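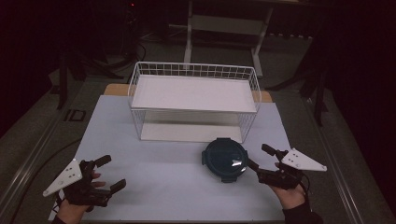 Handout 4: Good habits at the recording table
Course notes, Hanne Holst, Aug 21, 2019

Okay, last time we got lost in the safety standard (my fault, I love that thing), so today is the everyday stuff. Most of what goes wrong in a demonstration session has nothing to do with the robot.

Start position first. Both grippers open, fingers toward the work, and hold still for a breath before you move. I throw out more takes for a rushed start than for anything else!

Markers. The dots on the plates have to stay in view, so watch your sleeves and don't roll your wrists inward when you reach. If a plate gets scuffed, swap it. Please don't touch it up with a pen (Asger, I saw you).

Cables. Let them hang behind your wrist, never across the tabletop, and walk the floor before you start. Stand legs and loose cable are how people fall.

Objects. Take wire racks by the rim. Shiny lids throw glare, so turn the lamp, not the lid.

Writing it down. The Loltora set had 2,179 takes and we dropped 241 of them, mostly for missing notes. Painful! Fill in the log after every 20 takes, while you still remember what happened.

For January: read Gunnlaugur's draft checklist and bring me one rule you'd cut and why.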